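Unit 4: Reading a screening claim

The Plandix leaflet says its home test "catches nearly all" infections. Nearly all of what? The Sakville trial enrolled 406 people, and only 12 had the infection. I wouldn't lean on that.

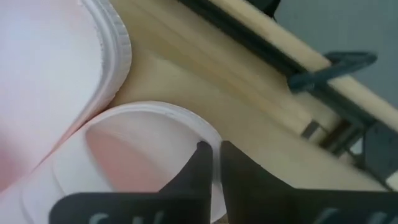 Sensitivity and specificity

Sensitivity covers the 12. Specificity covers everyone else. Frandsen reports them together as "accuracy", a number I distrust.

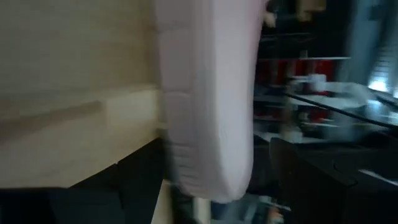
A test that called every person healthy would score well on it too. Before next class, read Eskildsen, section 4, and work out that score.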